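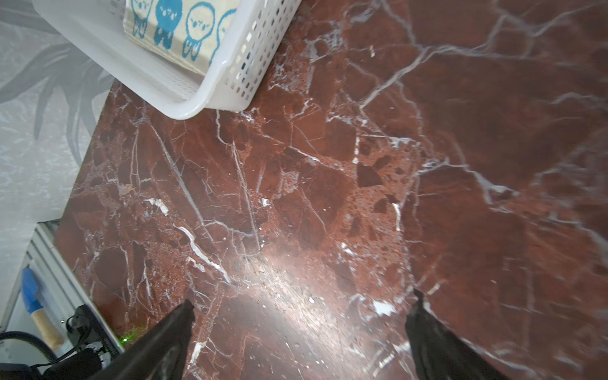
毛巾已经进了篮子,夹爪还张着。台面就是我下面要唠叨的那块红大理石。

和机械臂一起收拾屋子:我攒下来的毛巾、石面和篮子小窍门

2018年10月20日,星期六

上回写完去茶渍那篇,好多人留言问我,你们那儿不是上了机器吗,那你现在还叠毛巾吗?叠啊!叠得比以前还讲究呢。所以今天干脆写一篇长的,把机器来了以后我改掉的老习惯、学会的新办法,一股脑儿都倒出来。家里没有机器的也可以看,里头大半的办法在自己家一样好使(我回家就这么收拾,我妈说我着魔了)。

先交代一下,我在Maketti做客房,是那种带小厨房的公寓式旅馆,一共11间。洗衣、叠、分篮、铺床、擦台面,样样都沾手。今年开始,分篮和把篮子摆到位这两样活儿,有一部分交给了Nitik,就是我们那套机械臂,两根手指的夹爪,手腕上带个小相机。安装是Dvořáček来做的,师傅教了我们一个上午,剩下的全靠自己琢磨。

毛巾怎么叠,机器才夹得住

先说我最有心得的。人手叠毛巾,歪一点没关系,手指一捋就齐了。夹爪不会捋。你给它一条四个角都散着的毛巾,它夹起来一层,另外几层就往下掉,掉得跟面条似的,我第一天看得直拍大腿。

后来我是这么叠的:先对折,再对折,最后往里卷一道,把所有的散边都藏到里面,外头只留一条整整齐齐的折边。折边朝上放,夹爪从上头下来,一夹就是厚厚的一摞,几层一块儿走。散边朝下或者朝里都行,千万别朝上。

这个叠法在家里也特别好用!抽屉里竖着放,折边朝上,一眼看过去全是圆润的边,抽一条出来旁边的不会跟着散。小孩自己拿毛巾也不会把一抽屉掏成鸡窝。

还有一点,带图案的毛巾,我喜欢让图案落在折边那一面。你看照片里那条米白色的,一排蓝色的卡通小家伙正好沿着折边站着,有一个还眯着眼,另一个圆头短腿的,我每次看见都想笑。图案露在外面有个实在的好处,不用翻开就认得出是哪一套。我们这儿同一套的毛巾、手巾、地巾要放到同一间去,以前靠翻标签,现在扫一眼折边就行,人省事,相机认起来也省事。

叠好以后用手掌压一下,压出气来。别压得太狠,太扁了夹爪反而不好下手,蓬着一点刚好。我们试来试去,刚从烘干机里出来的最不好夹,太蓬太软,摊开晾到不烫手了再叠,形状就站得住。

柔顺剂这东西,少放

以前我洗毛巾爱倒柔顺剂,闻着香,摸着滑。可是滑了就不好夹呀。而且柔顺剂用多了,毛巾表面会挂一层东西,吸水就差,客人洗完脸擦半天擦不干,这个抱怨我听过不止一回。

现在我的做法是平时不放,洗衣粉也比以前少放一点,漂洗的时候水给足。毛巾发硬了,晾之前拎着一头使劲抖几下,毛圈一抖就立起来,比什么都管用。抖毛巾这件事机器替不了我,胳膊还是要酸的,唉。

新毛巾买回来先单独洗一遍,尤其是深颜色的。我吃过亏,一条暗红的手巾把一桶白的染成了淡粉,同事们笑了我好久。

篮子要选有眼儿的

我们换过好几回篮子。藤编的好看,可是夹爪碰到毛刺会勾住毛巾的线圈,而且藤条缝里进灰,难刷。布的软塌塌,夹爪一进去,篮壁跟着往里倒。最后用来用去,最顺手的还是白色塑料的,侧面一排排小方孔的那种。

有眼儿透气,毛巾放久了也不容易闷出味道来。还有一样好,从外面就能看见里头装了没装,不用一个一个掀起来瞅。边沿硬,角是圆的,抬的时候不割手。

洗篮子也简单。泡在温水里加几滴洗碗的东西,拿旧牙刷顺着小方孔刷,刷完倒扣着控干。一定要干透再放毛巾,孔边上挂着的水珠看着不起眼,压在底下的那条毛巾第二天摸起来就是潮的。

篮子里别装满。这一条我是被机器教会的。我从前的习惯是能塞多少塞多少,少跑一趟是一趟。可是塞满了夹爪的两根手指就没地方插进去。后来规定每个篮子四周都要留出手指的空儿,我一开始嫌浪费,用了一阵发现自己拿也好拿多了,不用抠,不用拽,上面那条也不会带着下面那条跑。家里衣柜也是这个道理,装到八成就收手吧。

篮子放在哪儿,要有个准地方

人找篮子靠眼睛,靠喊,“篮子呢?”“在你屁股后头!”机器可听不懂这个。它有相机,稍微挪一点它能找着,可是你要是把篮子搁到台子另一头,还压着半张报纸,它就在那儿犹犹豫豫,抬起来,放下,抬起来,看得人替它着急。

我们的办法是给每样东西定个家。篮子就在台面靠墙的那个角,毛巾来了从外侧放。没有贴胶带,石头上我舍不得贴胶带(胶印子后面会讲怎么弄),就记着墙纸上的大叶子,篮子冲着那一片灰叶子放。土办法,可是新来的人听一遍就会。

定了家以后,最大的变化倒在我们几个人身上。以前下班的人跟上班的人交接,要说一大串,剪刀在哪,抹布在哪,哪个篮子是给哪间的。现在东西都在它该在的地方,交接几句话就完了,多出来的工夫大家坐下喝口水。我回家也给钥匙、遥控器、剪指甲刀都定了家,我先生抵抗了一阵,现在他找不着遥控器的时候少多了。

红大理石台面怎么擦

好,讲石头。这块台面是红色的,白筋满处跑,深一块浅一块,有的地方像碎石子拼起来的,有的地方又是一整片酒红。我是真喜欢,可是真娇气。

第一条,不要用醋,不要用柠檬,不要用洗马桶的。大理石怕酸,酸一沾上去光就没了,留一个哑哑的印子,擦是擦不回来的,只能请人重新抛光。网上好多“万能白醋”的窍门,擦水龙头可以,擦大理石不行,切记切记。

第二条,灰要先掸后擦。灰里有细沙子,直接拿湿布一抹,等于拿砂纸磨。我先用干的软布轻轻带一遍,把毛巾掉的绒和灰都带走,再用拧得很干的布擦,最后一块干布收水。三块布轮着来,别混。

第三条,清洁剂选中性的。我们用的是Jellik,兑水用,兑多少看瓶子上写的,我就不多嘴了。没有的话,一点点中性洗碗液兑一盆温水也行,擦完再用清水过一遍,不然会留一层膜,看着雾蒙蒙的。

第四条,水杯、香皂、化妆水底下都垫个东西。咖啡、红酒、果汁洒了马上吸掉,用按的,别抹,一抹就抹开了。

胶印子呢,用指甲或者塑料卡片先刮掉厚的,剩下的拿一点点食用油按上去等一会儿,软了再擦。不过浅颜色的石头我不敢用油,怕吃进去变色,先在看不见的角落试试再说。

石头反光,相机也头疼

这个是我原来想都没想过的问题。石面抛得亮,灯一照就是一大片白光,人歪歪头就躲过去了,手腕上那个小相机可没有脖子可歪(好吧,它整条胳膊都能歪,可是它得知道要歪呀)。白光那一片底下有什么,它看得费劲。加上这石头本身白筋白点一大堆,有时候一小块白的,我自己站在旁边都要凑近了看,是石头上的花,还是掉了个纸屑。

我们的改法很家常。顶上的灯换了个方向,别直直地照着台面;白天太阳大的时候把纱帘拉上,光一散开就柔和了。台灯往墙上打,让光从墙那边返回来。你们要是在家里给亮面的台子拍照,或者想看看擦干净没有,也可以试试这么弄光。

反过来,那片反光也能拿来检查卫生!蹲下来,眼睛跟台面差不多高,冲着亮的地方看,划痕、灰、小水点,全出来了。我每天擦完都要这么蹲一回,膝盖咔咔响。站着看是干净的,蹲下来一看,哎呀。

说到划痕,篮子别在石头上拖。塑料篮子底下要是夹了沙子,拖一下就是一道。抬起来放,轻放。我们把机器放篮子的速度也调慢了,快到台面那一段慢慢来。篮子底可以贴几个小毛毡垫,脏了就换。

电线和工具的归置

有机器就有线。线这个东西,你不管它,它自己会长。擦台面的时候抹布带着线走,线带着别的走,一连串。

我的规矩是线一律不上台面,从侧边和下边走。粗的归粗的,细的归细的,别缠到一块儿。绕线要绕大圈,别折死弯,折死了里头容易断,断了你还看不出来。捆的时候用那种能撕开的搭扣带,别用一次性扎带,剪的时候一不留神就剪到线上去了。每根线两头都缠一小条纸胶带,写上名字,拔的时候心里不慌。

擦有电的东西旁边,抹布一定拧干,喷壶不要对着喷,喷在布上再擦。灯亮着就说明还通着电,要清灰就先断电,这个别偷懒。我还在旁边备了一把软毛刷,专门扫线缝里的绒。毛巾掉的绒真是哪儿都去,线堆里最多,攒多了闷热,隔几天就得扫。

带木柄的工具,别长期靠在潮的地方。木头吸了水会胀,干了又裂,手柄一松就危险。擦干了挂起来最好,实在没地方挂,手柄那头别着地。木柄毛糙了用细砂纸顺着纹路轻轻打一打,再抹一点点油,手感马上不一样。

夹爪的手指也要擦

黑黑的两根手指,前面尖尖的,看着不显脏,可是干了一天活儿,上头全是绒和灰。我是怎么发现的呢,有一条白手巾上老有两个灰印子,一左一右,我还以为是谁没洗手,把大家挨个儿瞪了一遍,后来才想到是它!

现在早上开工之前,先停机,用微湿的布把手指里外擦一遍,再用干布擦。不用酒精,我怕把表面弄得发粘发脆,问过Dvořáček的师傅,师傅也说水就行。擦完拿一条旧白毛巾让它夹几下试试,干净了再上正经活儿。

同样的道理,自己的手也得干净。护手霜抹完别马上去叠毛巾,油印子洗起来可烦人了。我现在都是下了班再抹,一进更衣室就抹,香喷喷地回家。

跟机器并排干活的几个习惯

袖子挽起来,头发扎起来,长挂绳摘下来。挂着钥匙串和工牌往机器边上凑,看得我心惊肉跳。要是进到它够得着的地方去拿东西,先按停,再伸手。我们那儿按停的按钮边上什么也不许放,水杯也不行。

它干到一半你别顺手帮它。真的,忍不住的!我看它慢吞吞地往篮子那儿去,手就痒,想替它把毛巾正一正。可是你一正,它看见的和它准备夹的就不一样了,又得重来一遍。要帮就停了再帮。

Yavuz Güneş跟我搭班,他原来专管搬,腰不好。机器来之前他最发愁,怕没他的活儿了。后来店里让他学着设点位、换程序,他晚上在家拿小本子画,画得跟菜谱一样,第一步干什么,第二步干什么。现在机器卡住了大家都喊他。他说最满意的是不用一直弯腰了,最不满意的是休息的时候也有人喊他。我说那你把小本子借我们抄抄呀!他还真借了,就放在毛巾架最上头,谁都能翻。

我自己的变化嘛,也讲两句。以前100条毛巾要从我手里过两遍,叠一遍,分一遍。现在叠还是我,分的那一遍大部分不用我了,手腕晚上不那么胀。可是站着的时间没少多少,眼睛反倒比从前累,因为要盯着。还有一阵子我挺不自在的,觉得自己是在给它打下手,它要什么样的叠法,我就得改成什么样的。我跟经理提了,说改叠法可以,得让我们几个天天叠毛巾的人先试,别拿一张纸往墙上一贴就算数。这个他答应了,后来新的篮子位置就是我们自己商量出来的。

还有一件事我觉得要说。聊天少了。以前两个人面对面分毛巾,一边分一边讲家里的事,谁的孩子考试了,谁家楼上又漏水了。现在一个人对着机器,嘴巴都闲着。我们后来把叠毛巾的桌子转了个方向,两个人能对着脸坐,收音机也搬了过来。你们单位要是也要上机器,桌子怎么摆这件事最好早点想,等螺丝都拧死了再挪可费劲了。

哪些活儿我还是不交给它

潮的毛巾不交。潮的重,形状又不定,我摸一把就知道干没干,摸着有一点点凉意就再晾晾。

有污渍的不交。分篮之前我会在亮的地方抖开看一眼,口红、粉底、血点,挑出来单独处理。血用冷水,千万别用热水,一热就定住了。粉底先抹一点洗碗液揉开,再进洗衣机。口红先拿刮的,把表面那层去掉,再上洗碗液,别一上来就搓。

客人落下的东西更不交。毛巾里裹着耳环的、裹着假睫毛的,我都碰到过。抖开看一眼,捎带着就把这个也查了。

玻璃杯也不交,至少现在不交。Yavuz说能调,我说你先拿塑料杯调一个月再来跟我谈。

几个零碎的,想到哪儿写到哪儿

洗毛巾的水温,带印花的我用30度,颜色保得住。全白的可以热一点。印花的翻过来洗,晾也翻过来晾,别在大太阳底下暴晒。

烘干机的绒网每一筒都清。清下来的绒别扔洗手池。

篮子多的话,同一个尺寸买到底,别今天买个大的明天买个小的。尺寸不一样,摞起来歪,机器那边还得重新教,Yavuz会拿眼睛看你。

墙纸靠着台面的那条边最容易溅水。擦台面的时候往自己这边带,别往墙那边推。溅上了马上用干布按一按,别蹭,蹭了起毛。

抹布用颜色分开,擦石头的、擦篮子的、擦机器的各一种,挂在2个钩子上,湿的一个,干的一个。

毛巾有怪味,多半是没干透就摞起来了。重新洗一遍,加点小苏打,洗完当场晾开,不要在洗衣机里闷着。注意小苏打也别撒到石头台面上当去污粉搓,有颗粒,会磨花。

上回有人问厨房的木砧板,我没忘,下次写。还有那位问硬水垢的,你家水龙头底下要是大理石,先拿毛巾把石头围好了再弄,滴一滴醋上去我都要替你心疼的!你家是什么石头,在留言里告诉我一声,拍得清楚一点,别对着灯拍。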